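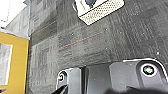 Slide 1: Administering a private game server

Speaker notes, September
By Meenakshi Iyer, Drelside

Good morning. This session concerns the configuration of level limits on Clalloletti, our community server. The default cap is 52. Several operators have raised it to 104 in the server file alone, and their players report skills that stay locked. The client holds its own copy of the value — both must agree.

Pause for questions.

Slide 2: Order of work

Stop the zone service. Back up the Kandasamy database. Edit the cap, then apply the matching client patch. Allow 20 minutes before reopening logins, and test with 2 accounts only.

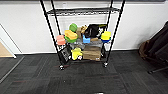

Black wire shelving, middle shelf in use.

Slide 3: Rollback

Restore the backup before removing the patch. Virkholm builds use a separate table and are outside the scope of this talk.

Comments

tarn_k: Does the patch order matter on older clients?

Pellow: Followed slide 2, skills unlocked. Thanks.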